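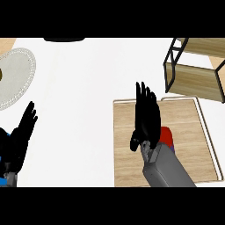 White tabletop with round light grey placemat

Ticket 2211
Subject: Stallholder map shows last season's places, and two stalls on one pitch
Product: Tallitz market planner
Opened by: Iker Mateos, Narier Summer Market
Status: Solved, waiting for confirmation

Iker Mateos wrote, 9 August 2023, 08:14

Good morning. I am preparing the public map for our next market and I have a problem which I cannot solve alone. We have 40 pitches in the square. In the planner, on my screen, all the stalls are in their correct place. When I open the public page, the one that visitors see, the stalls on the river side are in the places they had in June. Also pitch 6 shows two names, the honey stall and the Breathnach bakery. The bakery has moved to pitch 20 and she has paid for it.

What I have tried already:
- I saved the map again and closed the planner.
- I opened the public page on my telephone and on the computer of the library. Both show the old places.
- I removed the bakery from pitch 20 and put it back. Nothing changed on the public page.

I did not delete the June map, as I am afraid to lose the list of payments. The programme with the music times and the children's seed planting is on the same page and it is correct, so I think the page itself is updating.

Stadedier Support wrote, 09:02

Hello Iker, thank you for the clear report. Please do not delete the June map for now. Could you open Maps, then Seasons, and tell us which maps are marked as "live"? Please also tell us if the bakery has one entry or two in your list of traders.

Iker Mateos wrote, 09:37

I have looked. Two maps are marked live, the June one and the new one. I did not know it was possible to have two. In the list of traders the bakery is there two times, once as "Breathnach" and once as "Breathnach Bakery". The first has the old telephone number. The payment is in the second.

Stadedier Support wrote, 10:20

Thank you, this explains both problems. When two maps are live, the public page takes the older one for any row that is locked. Your river row was locked in June. Please do the following, in this order:

1. In Seasons, set the June map to "archived". The payments stay in the trader list and are not touched.
2. Open the new map and unlock the river row.
3. In Traders, select both bakery entries and choose Merge. Keep the one with the payment.
4. Press Publish. Save is not enough for the public page.

Iker Mateos wrote, 11:05

I did steps 1 and 2 without difficulty. At step 3 the Merge button was grey and I could not press it. I stopped there and did not publish.

Stadedier Support wrote, 11:18

Sorry, we forgot one thing. The old entry is still attached to pitch 6 in the new map. Take it off the pitch first, then the button will work.

Iker Mateos wrote, 11:46

Now it worked. I merged the entries and published. On my telephone the river row is correct, the honey stall is alone on pitch 6 and the bakery is on pitch 20. The payments are all in the list, I compared them with my paper copy.

One small question, if I may. The printed map for the information tent still has the June title at the top. Where can I change this? The printer needs the file before he closes today.

Stadedier Support wrote, 12:10

Good to hear. The title for print is separate: Maps, Print settings, Heading. Change it there and export the PDF again. We have set the ticket to solved. If you reply, it will open again.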